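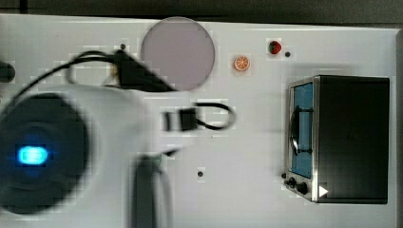

How I Toast Fruit in a Little Oven (Orange Slices First, Strawberries If You're Feeling Brave)

I started drying fruit in my toaster oven because I had a bag of oranges going soft and no room left in the fridge. I'd been buying dried orange slices from a shop in Hurnton every winter, mostly to float in drinks and tie onto presents, and the price went up again and I got stubborn about it. So I tried it at home, burned the first batch black, and have been messing with the method ever since.

You don't need a dehydrator for this. If your toaster oven goes down to 200°F you're in business. Mine has a knob with numbers on it that I'd call optimistic, so I keep a cheap oven thermometer on the rack. Put yours in and let the oven run empty for a while before you trust it with any fruit. Mine runs hot by a good 25 degrees, which explains the first batch!

What you'll need

4 medium oranges
A handful of small strawberries (optional, see further down)
A sharp knife, and I mean really sharp
Parchment paper
A wire rack that fits inside your oven tray
A clean dish towel

Give the oven some space

Pull it away from the wall and clear the counter around it. These things get hot on the outside, and you're going to have it running for hours. I used to keep the paper towels right beside mine until my friend Shirin Bagheri came over, looked at it, and moved them to the other end of the kitchen without saying a word. They live over there now.

Cutting the oranges

Wash them well and dry them, then slice off both ends until you can see the segments. After that, cut straight across into rounds a little under a quarter inch thick. The big thing is keeping them even. A slice that's thick on one side and thin on the other will scorch at the thin edge while the fat part is still sticky (ask me how I know). Go slowly and turn the orange if the knife starts to drift.

I get 16 decent slices out of four oranges if I'm picky, and I eat the wonky ones standing at the sink. Half rounds work fine too, and they dry a bit faster. Poke out any seeds with the tip of the knife.

Lay the slices on the towel, fold it over, and press gently with your palms. You'll be surprised how much juice comes out. Do it twice if they're very ripe.

Into the oven

Line the tray with parchment to catch drips, set the rack on top, and put the slices on the rack without letting them touch. Set the oven to bake, never broil, at 200°F. If yours has a convection setting, use it, but check sooner.

Flip them after an hour. Then flip them every 30 minutes or so, and swap the front ones with the back ones while you're in there. In mine the back corners are always ahead. I also open the door for a few seconds each time to let the steam out, and I've seen people prop it open the whole time with a wooden spoon, which I don't love. Please don't leave the house while it's on.

Count on three hours, maybe four. They're done when the rind feels stiff and the middles are just barely tacky. They'll firm up more as they cool, so take them out a little before you think you should.

What about the strawberries?

Okay, so strawberries are fussier. They hold a ton of water and they stick to everything. Small ones are best. Twist off the green tops, slice them from top to bottom, and put them straight on parchment with no rack, because they slump through the wires. Same temperature, but start checking at two hours. You want leathery, with no wet spots when you bend one. They come out dark and a bit ugly and taste like jam.

Don't dry them on the same tray as the oranges. The timing is all off and you'll end up picking through hot fruit with tongs.

Storing

Let everything cool completely on the rack, overnight if you can stand it. Then into a jar with a tight lid. Give the jar a shake once a day for the first week, and if you see any fog on the glass, the fruit goes back in the oven for half an hour. If you see mold, toss the lot. My orange slices from August were still good at Christmas. The strawberries I keep in the fridge and they've never lasted past ten days, mainly because I'm the one who lives here.

One more tip, this one from Ekow Kwofie, who left it in the comments on my marmalade post: save the cut ends of the oranges and simmer them in a small pot with a cinnamon stick while the oven's going. It makes the kitchen smell amazing, and you can strain the water into tea afterward with a spoonful of honey.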